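Questions about budgeting for a two-arm workstation come in every budget season, usually in December, so the answers are collected on this page. They apply to the Metar program and to any group ordering through Skulimport.

## Planning the purchase

**Do I have to budget for both arms?**

For kitchen tasks, yes. Handling an oven tray is the job most groups ask for first, and it's the one we use when we compare quotes. A single arm can be ordered, but adding the second one later means a new base and a second delivery charge.
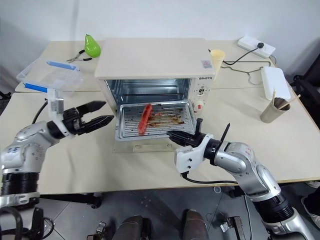

The quote for a two-arm unit includes the mobile base, both grippers and the wrist brackets. It doesn't include the table, the props or the spare fingers. Put those on a separate line — purchasing will send the form back if they are mixed in with capital equipment.

**How much should I set aside for props?**

Set aside $570 for the first year. That covers a countertop toaster oven, trays and racks, storage containers, cups, hand tools and play food. Racks get stained and trays get bent, so order more than one of each.

**Can we use an oven we already own?**

Yes, if it is a countertop model and its controls are on the front. Send the outside measurements to Bello Okoro before you order the table. Allow space for both arms to come in from the sides as well as space for the oven.

**What does a spare set of gripper fingers cost?**

Sadoten lists the set at $44. Order 3 sets with the unit. They ship from a different warehouse than the arms and can take longer to arrive.
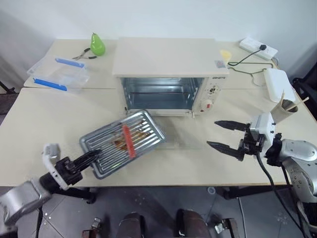
## Space and power

**What kind of table do we need?**

Any flat table that doesn't rock. Two smaller tables pushed together are fine if the tops are level. Leave enough open floor in front for the base to drive up.

**Is special wiring required?**

No. The base charges from a normal outlet. Give the oven its own outlet and don't share it with the charger. If the room needs a new outlet, ask facilities for a price early, as that work is not part of the equipment budget.

## Service and ordering

**Is a service plan worth it?**

For the first year we recommend it. The Oyewole plan is $522 per arm and covers joints, cables and wrist modules. Fingers count as wear parts and are not covered.

**Can we rent first?**

Yes, by the month. Rental payments don't count toward a later purchase, so rent only if you are still unsure which tasks you want to run.

**Who signs the order?**

Your budget holder signs first, then Bello Okoro. Orders received before noon are entered the same day.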